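Teaching a Robot to Open Doors: An Afternoon With the Fivbridge Student Team

October 29, 2021 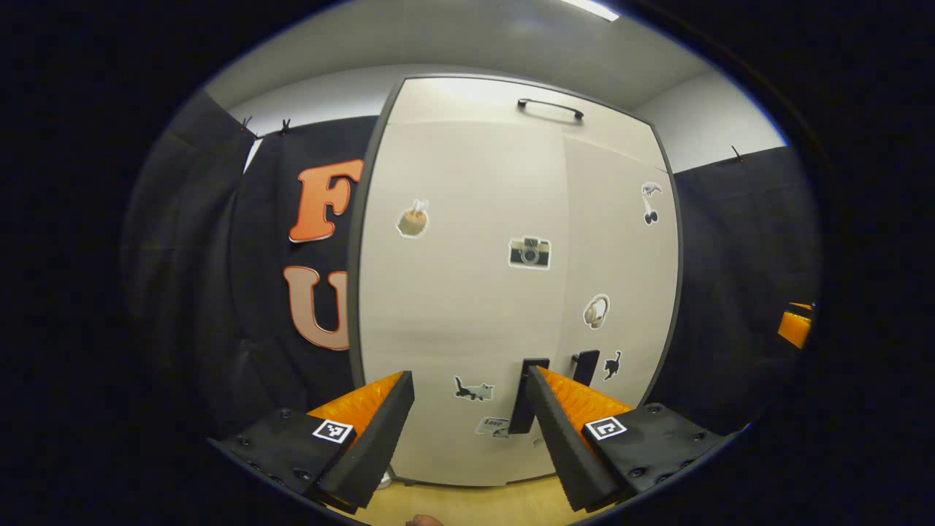 I'd been told to come hungry, and I'm glad I listened, because the first thing that happened when I walked into the Fivbridge robotics club was that somebody put a plate of cold pizza in my hands. The second thing was that I got asked to open a door.

Well, sort of. The club is getting ready for the household round of the Martinelli student challenge, and doors are the part everybody worries about. So the students spend their afternoons opening them with a hand-held gripper, over and over, to build up a pile of recordings their robot can learn from.

"People think we write a program that says reach out, grab, pull," the team captain told me between bites. "We tried that in June. It opened one door, one way, if you parked the robot in exactly the right spot. Now we just show it."

How many times do you have to show it?

"As of lunch today we have 247 good ones," she said. "The goal is 900 before the contest. Ask me again when my wrist quits on me."

I tried it myself and I was terrible! You'd think pulling on a handle would be the easiest thing in the world, but I kept wanting to twist my whole arm the way I do at home, and the student coaching me kept (very politely) telling me to start over. Her advice was to slow down at the moment of contact. "If you rush the grab, the robot learns to rush the grab," she said. "It has no idea you were being lazy."

I wanted to know about the stickers, naturally. There's a cake with a candle, an old camera, a pair of headphones and a couple of cats, and one that just says "Love." My coach told me she votes for the black cat, the one with its tail up, and that she'd fight anyone who tried to peel it off. The captain had a more practical answer. "Real doors have stuff on them. My fridge at home is a disaster. If the robot only ever sees a clean white panel, what's it going to do in somebody's kitchen?"

The robot itself goes by Kestska, a name that came out of a typo in a group chat and stuck. It was charging while I visited, so I didn't get to see it move, but the students talk about it like a younger cousin. It's stubborn in the mornings. It hates shiny handles. Last week, the captain said, it got 3 doors open in a row and then drove into a trash can, and the whole room cheered anyway.

I asked the newest member of the club, a freshman, what had surprised her most. She thought about it for a while.

"How much of it is labeling," she said. "You do the fun part, and then you sit down and watch every clip and decide if it counts. I did 44 of them last night instead of my history reading." Then she asked me not to tell her history teacher, so I won't say which class it is.

Money is tight, as it usually is with these teams. Estard, a machine shop across town, cuts brackets for them at cost, and a bake sale paid for the last batch of screws. The captain would love a second gripper so two people could record at once. Right now they trade off, and she admits she's bad at giving up her turn.

Before I left I asked what they'll work on once they get through the doors. Drawers, said the captain. Dishes, said my coach. The freshman said she'd like it to bring her a soda, and then she picked up the gripper and went back to work.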